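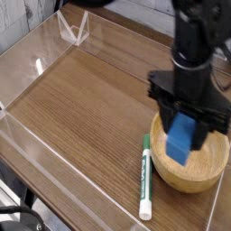

Does the Hurnar clockwork engine run on other makes of wooden track?

It runs on any wooden track of the usual gauge, provided the grooves are cut to full depth. On shallow grooves the wheel flanges touch the bottom and the drive wheels lose grip.

Toys > Railways > Wooden track > Reviews

Hurnar Fenell clockwork set

The Fenell is a wooden railway set with a wind-up engine, made by Hurnar and sold as an alternative to the battery type. The box holds the engine, two wagons, enough track for an oval with one siding, a bridge in three parts, and a separate key. The key is larger than the hole for it suggests and has a flat plastic grip. There is no on-board winder, so a lost key means a dead engine. Ploliditz, the shop this set was bought from, lists the key as a spare.

Engine

The body is in two halves, screwed together from below. The mainspring sits across the engine, ahead of the cab, and drives the rear axle through a short gear train. The front axle is free. Drive wheels have rubber tyres, which come off with a fingernail and go back on the same way. A lever on the left side of the cab stops and starts the engine. It has no reverse.

Winding is stiff for the last couple of turns. A five-year-old managed most of it and then asked for help. The spring has a slipping clutch, so it can't be overwound in ordinary use, and the clutch clicks clearly when full. Hurnar states a spring life of 2000 winds. I have no means of checking that figure, but in several weeks of daily use there was no change in the length of run.

On a flat oval the engine pulls both wagons at a steady speed for most of the run, then slows over the last lap and stops without jerking. Speed is held by a small air-brake governor, audible as a faint whirr. With the wagons removed it is only slightly faster. Tight curves cost it some distance. Dust on the tyres costs it much more, and wiping them with a damp cloth brought back the lost grip each time.

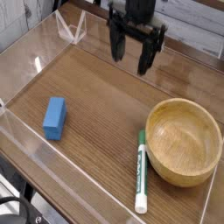 The bridge is where the weight of the engine begins to matter. The spring and gears put most of the mass over the rear axle, which is good for pulling but makes the nose light at the top of the ramp. Going up from a full wind, the engine climbed with both wagons attached. At half wind it climbed with one. Below that it stalled on the ramp with the wheels turning, and rolled back if the track was polished. The manual recommends a straight piece before the ramp. I would use two.

Going down, the governor does its job and the engine doesn't run away, though the wagons push against it and the rear one can lift off if the foot of the ramp leads straight into a curve.

Track and couplings

The track is beech with cut grooves on both faces. Joints are the peg-and-socket kind, a little tight when new. Against a box of older Wikström track the pegs fitted without filing, but the sockets on the Wikström pieces were looser and left a small step at the joint. The engine crossed the step. The wagons bumped over it and stayed coupled.

Couplings are magnets in fixed holders. They don't swivel to find the right pole, so a wagon turned end to end will push its neighbour away. This is explained nowhere in the manual. Small children find it annoying for a day or so, then learn which way round the wagons go. Wikström wagons use swivelling magnets and will couple to the Fenell engine either way.

Noise

Quieter than a battery engine on the same track. On a hard floor the main sound is the wheels at the joints. A rug under the track removes most of that but leaves the joints poorly supported, and they work apart after a few laps.

Repairs

The underside screws are ordinary cross-head ones. With the lower half off, the gear train can be seen and cleaned, but the spring drum is closed with rivets and should be left alone. Hair wound round the rear axle was the only fault found, and it was cleared with tweezers in a few minutes. Hurnar sells tyres in pairs. It doesn't sell gears.

Price and rating

It costs more than a battery engine and about the same as one plus a year of batteries. The supplied track is on the short side for the money, and anyone starting with none will want another box of straights soon after.

Engine: 5 out of 5
Track: 3 out of 5
Couplings: 2 out of 5

The version tested is the one on sale since June, with the lever on the cab. Earlier ones have it underneath, and have to be lifted off the track to be stopped.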